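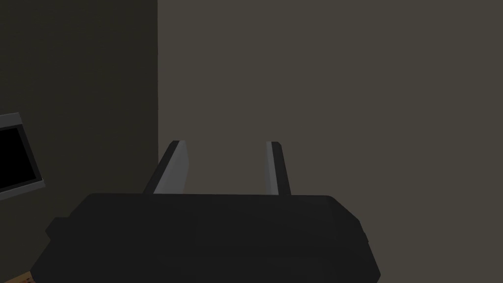

How long does it take to get a sourdough starter going from scratch? Mine took four weeks, in a cold kitchen in February, and for most of that time I was sure I'd killed it.

I should back up. I moved to Grallavley for a job, into a rented place with a drafty back door and an oven that leans a little to the left (every cake I make comes out like a doorstop). The only bread in town comes from the gas station or from Flestmont, the bakery by the bridge, which opens at 6 a.m. and is cleaned out by 8. I am not a 6 a.m. person. I tried being one for a while and mostly stood in line in my slippers, feeling cross at strangers.

So I bought a bag of rye flour and got started. Flour, water, jar, stir. The first couple of days were thrilling! There were bubbles! I showed everyone who came to the door. Then it went flat and smelled like nail polish remover, and it stayed that way for so long that I started avoiding that end of the counter.

What I know now is that the early bubbles are usually other bacteria having a party before the yeast moves in, and then everything goes quiet for a stretch. The thing to do is keep feeding it. I wish I'd read that before I threw out my first jar, which was probably fine.

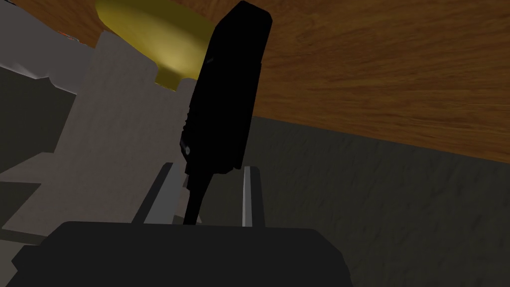 The second jar I treated better. I moved it to the top of the fridge, where it's a bit warmer, and I fed it every night before bed, same spoon, same mug of water. I swapped half the rye for plain white flour when the rye got expensive. And one morning it had climbed right up the glass and pushed the lid loose, and I may have yelled.

My first loaf was terrible, by the way. I followed a recipe that wanted 600 grams of flour, and I'd never handled that much wet dough in my life. It stuck to the bowl, the counter, my sleeves and somehow the phone. I baked it anyway and it came out wide and pale, with a crust you could have tiled a bathroom with. We ate it as toast – a lot of toast – and it tasted good, sour and a little sweet, and I was hooked.

Since then I've learned to use wet hands instead of floured ones. I fold the dough every 30 minutes for the first couple of hours, then leave it alone. I bake in a dented lidded pot from the thrift store, and I let the bread cool before cutting it, or at least I try to. I've never once made it the full hour.

People ask me if it saves money. Maybe? A loaf at Flestmont costs 5 dollars and mine costs less than that in flour, but I've also bought a scale, two baskets and a fancy blade I'm scared of. I'd call it even and move on.

I still go to the bakery now and then, when I'm up early for some other reason. I get the seeded one, which I can't make at home without the seeds all ending up on the floor. Last time the woman at the counter asked how my starter was doing, and I talked for so long that the line behind me went out the door.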